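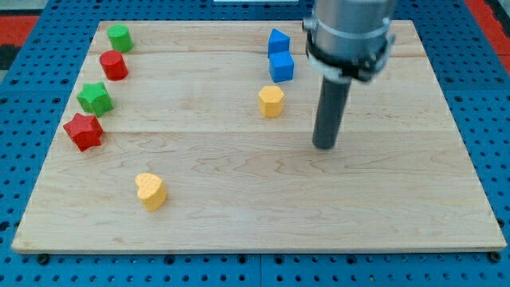
点検チェックリスト(コメント付き)
対象:卓上アーム用プッシュ作業キット「Stakier」貸出評価機
2025年6月

Rovumから評価用に借りているStakierの点検メモです。買うかどうかは8月までに返事をすることになっていて、その前に安全まわりを一通り見ておこうと思って作りました。もとはZakportが付けてくれた点検表なんですが、項目がそっけなかったので、私のコメントをどんどん書き足しています。あとから使う人は、コメントは読み飛ばして印だけ見てもらっても大丈夫です。

印の意味
○ 問題なし
△ 使えるけど気になる
× 直すまで動かさない
― 今回は見ていない

1. 作業板と土台

1-1 板が土台に固定されている ○
青い穴あきの台に木の板を載せる構成です。手前の両角に黒いボルトがあるので、まずそこから触って確認。手で押しても横にずれませんでした。奥側は腕を伸ばさないと届かないので、必ず電源を落としてからにしてください。私は一回、うっかり通電したまま手を伸ばしかけて自分で青くなりました。

1-2 板の表面にささくれ、段差がない ○
明るい色の木で、細長い板をつなぎ合わせてあります。つなぎ目を爪でなぞってみて、引っかかりはなし。木目がきれいで、点検そっちのけでしばらくなでてしまいました(笑)。ただ、つなぎ目は湿気で動きそうなので、梅雨明けにもう一回なぞること。

1-3 板のふちが欠けていない ○
手前のふちだけ見ておけばいいかなと思っていたんですが、棒が外側へ押し出す動きをするなら四辺とも見たほうがいいですね。ぐるっと回って確認しました。

1-4 台の穴に異物が詰まっていない △
小さいネジが一本落ちていました! 拾って工具箱へ。どこのネジか分からないのがいちばん気持ち悪いので、4章の締め付け確認と合わせて探しました。結局、予備品の袋の中身と同じ形でした。袋の口が開いていたみたいです。

2. ブロック

2-1 数がそろっている ○
木のブロックは8個。緑と赤の円柱、緑と赤の星、黄色いハートと六角柱、青い立方体と三角柱。終業時に箱へ戻すときもこの組み合わせで見れば、足りない子がすぐ分かります。

2-2 塗装のはがれ、角の割れ ○
星の先っぽがいちばん心配だったので、赤と緑は一本ずつ先を指で確認。割れなし。ハートの黄色は少しざらっとした見た目ですが、こすっても手に色は付きませんでした。

2-3 自立してぐらつかない △
三角柱だけ、置き方によってはコトンと倒れます。安全上どうこうというほどではないけれど、倒れたブロックに棒が乗り上げると嫌なので△にしました。取扱説明には向きの指定が見当たらず。Rovumに問い合わせ中です。

2-4 開始前の置き方 ○
ばらばらに置いてよいとのこと。私は左側に円柱と星、手前寄りにハート、中ほどの奥に青二つと黄色い六角、という置き方から始めました。棒の右側を広く空けておくと、最初の動作確認をするのにとても楽です。おすすめ!

3. 棒(エンドエフェクタ)

3-1 まっすぐ付いている ○
濃いグレーの長い棒が、アームの先からすとんと真下に伸びています。横と正面から定規を当てて確認。気になる傾きはありませんでした。

3-2 先端の形に傷がない ○
先は丸めてあります。指の腹でくるっと一周、バリなし。つや消しの仕上げなので傷が見えにくく、目より指のほうが頼りになりました。

3-3 先端と板のすき間 △
ここがいちばん悩みました。棒の先を板ぎりぎりまで下げて使うんですが、浮いているのか触っているのか、立ったまま見てもさっぱり分からないんです。しゃがんで横から見て、薄い紙を差し込んで、ようやく納得。紙がすっと通れば○、引っかかったら高さを取り直し。付属のすき間ゲージがあってもいいのになあ、というのが正直なところです。評価シートにもそう書きました。

3-4 棒の交換手順が手元にある ×
ありませんでした! 箱の底までひっくり返しても出てこない。型番違いのMatubbar用の手順書なら入っていたんですが、クランプの形が違うので使わないこと。正しい手順書が届くまで棒の交換は禁止、と貼り紙をしておきました。交換しないなら動作に支障はないので、ほかの点検は続けています。

4. アームとクランプ

4-1 クランプのボルト ○
黒と銀の輪っかのような金具で棒を留めています。見えているボルトは全部、トルクレンチで確認済み。締めた位置に白ペンで線を引いておいたので、次の人は線がずれていないか見るだけで済みます。

4-2 筒の部分の傷、へこみ ○
銀色の金属の筒はきれいでした。貸出機なので返却前にもう一度見ます。すり傷ひとつで揉めるのは嫌ですからね。

4-3 ケーブルの引き回し ○
アームを可動範囲いっぱいまでゆっくり動かして、突っ張りも挟み込みもなし。これは二人でやるほうが楽です。一人だと、操作盤とケーブルを同時に見るのがけっこうつらい。

4-4 動作回数の記録 ○
引き渡し時のカウンタは316回、推奨の増し締めは4,000回ごとだそうです。うちの使い方だと評価期間中に届かなそうですが、記録だけは毎日つけます。

5. 止める、離れる

5-1 非常停止が利く ○
動作中に押して停止、解除、再起動まで確認。ボタンが思ったより重いので、初めての人には一度押してもらってください。いざというとき「あれ、押せてない?」となるのは怖いです。

5-2 接触したときに止まる △
やわらかいスポンジを相手に試しました。99回押し当てて、止まらなかったことは一度もなし。ただ、速度を上げた設定では止まるまでにスポンジがぐっとへこみます。手だったら痛いと思う。人が横にいるときは低速設定だけ、と決めました。

5-3 立ち入り範囲の表示 △
床にテープを貼っただけなので、角がもうめくれてきました。貼り直し予定。アームの届く範囲より30センチほど外側に貼るのがうちのルールです。

5-4 ブロックを直すときの手順 ○
これは声を大にして言いたいんですが、倒れたブロックをひょいと直したくなるんです。本当になる。でも、必ず一時停止、棒を上げる、それから手を入れる。この順番でお願いします。

5-5 停電後の復帰 ―
今回は見ていません。ブレーカーを落とす許可が必要なので、次の点検に回します。

6. 残っている宿題

・棒の交換手順書の送付依頼(依頼済み、返事待ち)
・三角柱の置き方の確認
・すき間ゲージの追加が見積もりに入るかどうか
・床テープの貼り直し
・停電後の復帰試験の日程

総合の印は、今のところ△です。×がひとつあるので棒の交換はしない、人が近くにいるときは低速で、という条件付きで使っています。印象はかなりいいんですよ。ブロックの位置を変えてすぐ次を始められるのが気楽で、つい何度もやってしまいます。見積もりの返事が来たら、ここに追記します。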